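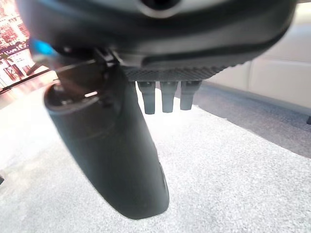 My favorite mug to hold is one I made with a band of tiny grooves around its belly, and since people keep asking me how to get that texture without wrecking the cup, I've finally typed the whole thing up. You need a mug that's been thrown or slab-built already, a cheap tool or two, and some patience. What we're going for is fine grooves, small and close together and repeating, like the ridged strip running across the dark gray housing in the photo, with smooth curved surface left around it. The contrast is what makes it feel so good in your hand! Big chunky grooves are a different project (and much easier, frankly).

## What you need

- A leather-hard mug, walls a little thicker than you'd normally make them
- A fine-toothed comb, or a piece of old hacksaw blade with tape wrapped around the end you hold
- A banding wheel
- A needle tool or a soft pencil
- A soft brush, the cheaper the better
- A sponge, barely damp
- Plastic bags for slow drying

I use a smooth stoneware from Plunari. Groggy clay will fight you the whole way, because every bit of grit gets dragged along by the teeth and leaves a scratch where you didn't want one. If groggy is what you've got, go for wider grooves and call it rustic.

## Get the clay to the right stage

Most of the trouble people have comes from starting too early. If the teeth pull up sticky little curls that cling to the mug, cover it loosely and go have lunch. If they skate and make a squeaky dry sound, you've waited too long, and you can try wrapping the mug in a damp towel inside a bag overnight. Sometimes that saves it, sometimes you get a soft rim and a hard foot.

The right stage feels like cold cheddar. In my basement that means leaving the mug uncovered for 3 hours in September and much longer once it gets rainy, but please test yours and don't go by my basement. I keep a scrap of the same clay next to the mug, same thickness, and comb that first.

## Mark the band

Center the mug on the banding wheel. Really center it, the way you would for trimming, or your lines will wobble up and down and you'll see it from across the room. Tap, spin, tap, spin.

Now hold the needle tool still, brace your elbow on your knee, and turn the wheel slowly so the point draws a light line all the way around. That's the top of the band. Do it again lower down for the bottom. I make my band 27 millimeters tall, which suits my fingers, but hold the mug as if you're drinking from it and mark where your fingertips land. On a mug with a handle you'll want the band to stop on either side of where the handle goes, so mark those spots too and leave a smooth patch between them. Scoring and slipping a handle onto a textured wall is a misery. I did it once for a whole set and lost two handles in the drying.

## Cut the grooves

You've got a choice here. Grooves that run around the mug are quick: rest the comb against the wall, turn the wheel, done. Grooves that run up and down take ages but grip better, at least for me with soapy hands at the sink.

For the up-and-down kind:

1. Put the teeth just inside the top line, all of them touching.
2. Pull straight down to the bottom line with light pressure. Lift off cleanly at the end, don't trail away.
3. Turn the wheel a little and set the first tooth into the last groove you cut. It works like a guide and keeps the spacing even.
4. Keep going until you meet the beginning.

You will almost certainly not meet the beginning perfectly. Start at the handle side so the mismatch hides back there.

Go over each section twice, lightly, and resist doing it in one deep pass. Hortensia Cabrera, who taught the night class I took in Beltevcombe, used to come by and put her hand on my wrist when I was pushing too hard, and I still think about that hand every time I pick up the comb. Deep grooves in a thin wall are asking for a crack, and they also hold glaze in a way you might not like.

Leave the crumbs alone! I mean it. Every instinct says wipe them off, and if you wipe now you'll smear them down into the grooves and spend your evening picking at them with a pin. Let the mug dry some more, until the crumbs are pale and loose, then flick them away with the soft brush, working in the direction of the grooves. After that you can run the sponge along the top and bottom edges of the band, just once, to knock down anything sharp.

## Handle and drying

Attach the handle to your smooth patch before the mug dries past leather-hard. This does mean the crumbs and the handle are on a bit of a collision course, so I put the handle on first, bag the mug, and come back for the crumbs the next day with the bag off. Dry slowly. I leave mine under loose plastic until I lose interest, and then a while longer.

## Glazing

A thick glossy glaze will fill the whole thing in and you'll have a mug with a faintly lumpy middle, so pick something thin. My two usual options:

- Leave the band bare, with wax resist painted over it, and glaze above and below.
- Brush an iron wash over the band, let it dry for some 40 minutes, then wipe the high spots back with a clean damp sponge so the color stays down in the grooves.

Yolanda Londoño does hers with a thin satin white that breaks brown over the ridges and they're gorgeous, but she fires at the shared kiln in Edholm, and I've never gotten the same result out of mine. If you do leave the band bare, check it after firing with your thumb. Any prickly spots come off with a bit of wet sandpaper (wet, please, so you aren't breathing the dust), and then give the mug a good wash before the first coffee.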